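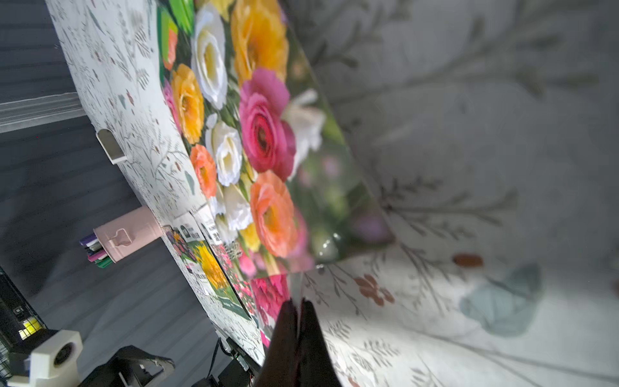

Wrist cam, fingers down by the rose print.

September, 4.15 pm. Seed packet sorting by remote control, Fekthorpe rig. I drove both arms all afternoon and my thumbs have gone numb! Clustora has 311 demos saved now, 275 of them clean enough to keep. The rest are mostly me fumbling the pinch (the packets are so thin, and shiny prints throw the light straight back up at the wrist view).

Best trick so far: come in low, nudge the bottom edge, then close slowly. If I rush it the packet skates off across the flowery mat and I've taught it a chase. Must also stop waving the left arm about while the right one is lifting, it all gets recorded. 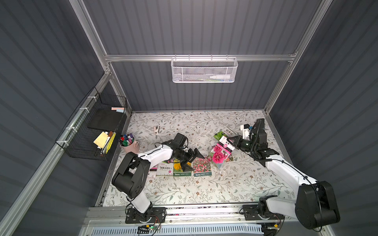
Eulalia Palma reckons I'm closing too near the middle of the packet, and would sooner have fifty slow, dull grasps from one corner than another hundred of mine. Fair enough. Corner grasps tomorrow, then, and retrain Skenden overnight on the lot.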